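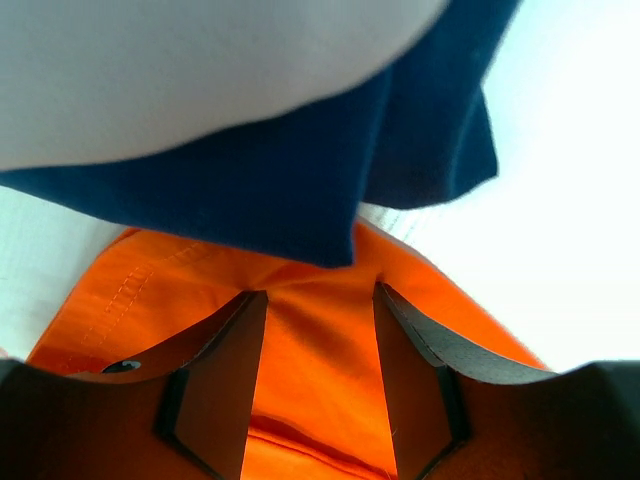

**Tetteh Ofori** -- étudiant en deuxième année, design textile
Projet Verkaveo, rapport rendu le 2021-06-02

Bon, je commence par le tissu orange, vu que c'est lui qui m'a occupé le plus longtemps. Il est lisse, un peu brillant, et il prend des plis tout doux dès qu'on le laisse tomber. Regardez la couture en biais : les points sont petits, réguliers, d'un orange un poil plus clair que le reste, et ça donne presque un effet de relief. Le bleu marine, lui, retombe en gros plis lâches avec une espèce de pointe au milieu, et le gris très pâle reste bien arrondi par-dessus. J'adore ces trois-là ensemble !

## Le sujet

On devait monter un petit nuancier de tissus pliables, pour apprendre à parler du tombé d'une matière sans se contenter de dire « c'est souple » ou « c'est raide » (ce que je faisais sans arrêt en première année, j'avoue). La consigne demandait 5 tissus de récupération, un budget ridicule et un carnet tenu au jour le jour. J'ai appelé le mien Verkaveo. Le mot ne veut rien dire, je l'ai trouvé en griffonnant dans le bus et il m'a plu.

Les chutes viennent presque toutes de chez Tustis, le dépôt de fins de rouleaux derrière la gare. On paie au poids, on fouille dans les bacs, on repart avec beaucoup trop de choses. Je suis reparti avec 1318 grammes de tissu, le ticket est collé en première page du carnet. J'ai complété avec une doublure trouvée dans la réserve de l'atelier Vavine, où j'étais en stage en avril.

## Comment j'ai travaillé

Au début je voulais tout repasser et tout présenter bien à plat, comme dans les catalogues. Mauvaise idée : à plat, mes tissus se ressemblaient tous, à la couleur près. J'ai donc changé de méthode et je les ai posés les uns sur les autres, en tas, un peu au hasard, puis j'ai dessiné ce que je voyais. Les bords, surtout. Sur le marine il y a un rabat qui part vers l'extérieur et dont le bord a l'air effiloché, je l'ai dessiné au moins quatre fois avant d'arriver à quelque chose de correct.

Pour chaque tissu, la fiche comprend :

- un dessin du pli au crayon gras
- une phrase sur le toucher, écrite les yeux fermés
- une note de tombé
- la façon de le ranger

La note de tombé, c'est une échelle de 1 à 11 empruntée à la méthode Yoon qu'on a vue en cours. Onze degrés, c'est beaucoup -- entre un 6 et un 7 je ne sens franchement pas la différence. J'ai fini par noter deux fois, à une semaine d'intervalle, et par garder la deuxième note. L'orange a eu 8, le marine 9, le gris pâle 5. Je trouve le 5 un peu sévère quand je revois comme il s'arrondit bien, mais je n'ai pas voulu tricher.

## Ce qui a coincé

Le rangement ! J'avais prévu de rouler les tissus, et l'orange glissait tellement qu'il se déroulait tout seul dans la boîte. Plié en quatre, il gardait une marque. Je l'ai finalement enroulé avec le gris pâle, qui accroche un peu plus, et depuis il tient. Ce n'est pas très orthodoxe pour un nuancier (on est censé pouvoir sortir chaque échantillon séparément), mais je préfère ça à un tissu froissé.

L'autre souci, c'est la couleur. Mes crayons n'arrivaient pas du tout à rendre l'orange, qui vire presque au rouge dans le creux des plis. J'ai essayé la gouache, puis un mélange feutre et pastel, et j'ai gardé le mélange. Pour le marine, j'ai laissé des réserves de papier sur le dessus des plis, puis passé un voile bleu plus clair.

## Et maintenant

Si je reprends le projet l'an prochain, j'aimerais ajouter une fiche sur les coutures. Je n'en avais pas prévu, et je me rends compte que je regarde surtout ça maintenant : un simple ourlet change complètement la façon dont un bord tombe. Il me reste aussi la doublure de chez Vavine à redessiner, la page a pris l'eau dans mon sac.

Le carnet et la boîte sont sur l'étagère du fond, à consulter sur place, avec des mains propres s'il vous plaît.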